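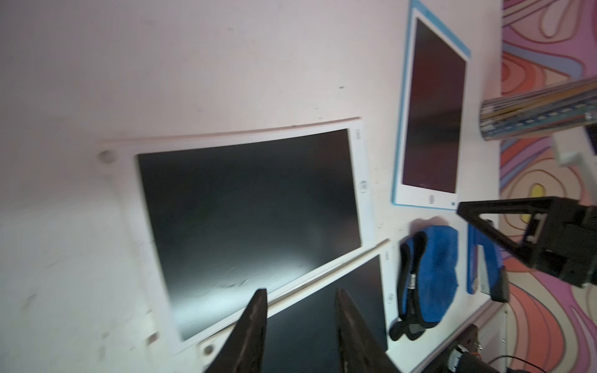
Figure 2. LCD writing tablet on a white table.

4.2 Review volume and return visits

The second question was whether towns that drew more online reviews in the spring also kept more of their visitors for a second stay. We used the 3,279 guest records left after duplicate bookings were removed. Of these, 1,376 came from Kondale and the rest from Wirnero and Zapata, which we treat as one district because they share a ferry landing and most of their hotels list both names.

Guests were counted as returning if they booked again in the same district within two years. In Kondale, 401 did so. Most of them had first come outside the school holidays, and many had stayed in small guesthouses with few reviews of any kind. Karaca and Softić saw a similar pattern in their earlier work on lake towns, though their records covered summer only.

Review scores did little to separate the two groups. Guests who read reviews before booking were a bit more likely to try a new town the next year -- a result we did not expect, and one that held when day-trippers were left out. Price mattered more. Rooms above 800 a week had few repeat bookings in any month except March, when the Trarnance walking festival fills most of the valley.

We did not ask guests why they came back. The booking forms have a comment field, but it was left blank too often to be of use.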